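Handout 2 – Looking at a Room Before You Fill It

Interiors for Small Spaces, Jollden evening course. Notes by Natália Polák.

## What we covered

Students measure floors. They measure them lovingly, to the half inch, and then hand me a plan for a room that apparently has no lid. Of the 17 plans turned in for the Drelstead exercise, 11 left out the ceiling completely. I have had words with the tape measures.

Before anything gets moved, stand in the middle and look up. Note the following:

- **Finish.** Paneled, plastered, painted. Panels have seams, and seams have opinions about where your light goes.
- **Vents.** Draw them in. A tall bookcase pushed up under a row of slats is a bookcase you will be moving again in December.
- **Cables.** Even a thin one gets a line on the plan.
- **Light.** Mark where it comes in and which surfaces catch it.

White panels over white walls, with vent slats along the edge of the ceiling and one thin cable across it, are a fair test of the method. Sketch the ceiling first and add the light-framed opening on the left afterward.

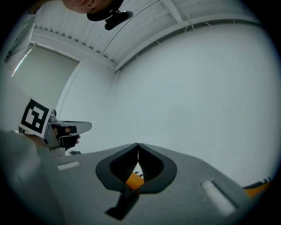 ## For next time

Draw your own ceiling at home, any scale you like, as long as you write the scale down. Read the Kordestani chapter on low rooms – the diagrams are better than the prose. Bring a soft pencil. The Fevex pens bleed through the tracing paper, and I'm tired of grading the back of things.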